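**To:** lab-equipment list
**Date:** 01/11/2022
**Subject:** Re: Second arm or spare grippers? Budget lines for the May round

Replying to the list as others will want the same figures. I have left the relevant part of the earlier message in and answered below it.

> We have to put in our equipment request for the May round and can't agree on what to ask for. One half of the group wants a second arm, on the grounds that the first is booked all day. The other half says the arm isn't the trouble, it's that we keep stopping to fix the gripper and the cabling.
>
> Could anyone who works with cloth or other soft goods say:
>
> 1. what you spend on consumables and small parts over a year,
> 2. whether you keep a complete spare gripper on the shelf,
> 3. whether a service contract has been worth it,
> 4. what you wish you had put in the first request and didn't.
>
> We have quotes from Kotel and Vindar. Vindar is cheaper on the arm but wants the service contract signed at the same time. Kotel will sell the parts separately.

We were in the same position a year and a half ago, with the same two suppliers on the table, so I'll go through your points in order.

**1. Consumables and small parts**

Our cloths come from Jinico in packs. We ordered 200 at the start of the year and 81 are still in the cupboard. Microfibre lasts well. Terry doesn't, as the loops pull and the cloth changes shape, and after a while you are testing a different object from the one you started with. Budget for more terry than microfibre. Buy all of one type in a single order too, because the second batch we had was thicker than the first and we had to redo a week of trials.

Finger pads are the other regular cost. Ours are cut in house from sheet, so the money goes on the sheet and the time goes on the cutting. If you don't have anyone to cut them, get a price for ready-made pads before you fix your total. It was more than we had guessed.

Screws, cable ties, sleeving and connectors went on one line marked "small parts". Finance accepted it without questions. When we listed them singly the year before, the form came back twice.

**2. Spare gripper**

Yes, keep one. With a single gripper, any fault in the linkage stops everything, and lead times have been poor. Ours took 81 days from order to delivery, against a quoted three weeks. The arm stood idle for most of that and we still had to pay for the bench space.

If you can't afford a complete spare, ask for a finger set and a set of linkage parts. Check that the supplier will sell the linkage separately. Kotel did when we asked. Vindar told us the gripper was a single item for ordering purposes, though that may have changed.

**3. Service contract**

We took one for the first year and let it lapse. The visits were fine, but they covered the arm only, and the arm has given no trouble. Everything we needed help with was at the wrist or further out, or in the wiring. Read the schedule of covered parts before you sign, and ask in writing whether the wrist camera and its cable are included. Ours weren't.

If Vindar insists on bundling it, I would ask for the price without it and see what they say. They moved for us once the request was in an email.

**4. What we left out**

Mostly furniture and power. We costed the robot carefully and then put it next to whatever tables were in the room. Two tables of different makes don't meet properly, there is a gap between them or beside them, and cables end up in it. I would now put these on the first form:

- one table large enough for the arm and the full working area
- a second surface for power supplies and bits and pieces, kept out of the arm's reach
- cable trunking or trays, with enough length to go round the table and not over it
- lidded boxes for the objects waiting to be used
- a proper mains strip with spare sockets

Rungrueang supplied our last table, cut to size, with holes for the cables. It was dearer than a standard desk but the fitting was included. The whole furniture line, with trunking, was still well below the cost of one gripper.

**On the second arm**

My view is that your second group is right, at least for this round. Look at your log before deciding. We went back through ours and found 196 hours of stopped time, nearly all of it down to the gripper, the pads or a cable. A second arm would have had the same stoppages and twice the small parts bill. If your log says otherwise, and the arm really is running through every booked slot, then ask for the arm.

One more thing for the budget is staff time. Cloth work needs a person nearby to reset the objects, and a second arm needs either a second person or one person going back and forth. That cost doesn't appear on an equipment form, so it is easy to miss – and it comes out of somebody's week all the same.

I've put in a view from the wrist camera during the two-cloth work, with the grey microfibre wrapped round the pink terry and both held in the fingers. The loose cables between the table and the arm are what I mean under point 4, and the adapters are on the white table behind.
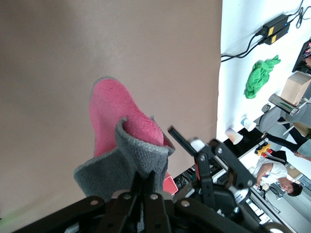
**List member, equipment and purchasing**
*Soft goods handling group*

If it helps, I can send our request form from last time with the prices taken out. The headings are what you'd want from it. We split it into arm, gripper and spares, furniture and power, and consumables, and the reviewers went through it quickly in that order.

Two practical points on timing. Get the quotes dated as late as you can, as Kotel's are only good for a short period and ours ran out before approval came through. And ask both suppliers for delivery as a separate line. Vindar had put it into the unit price, which made the two quotes hard to compare until we asked for it to be taken out.

I would also like to hear from anyone who has bought pads ready-made in the last year. We are down to our last sheet and I have to decide before the form closes whether to order more or switch.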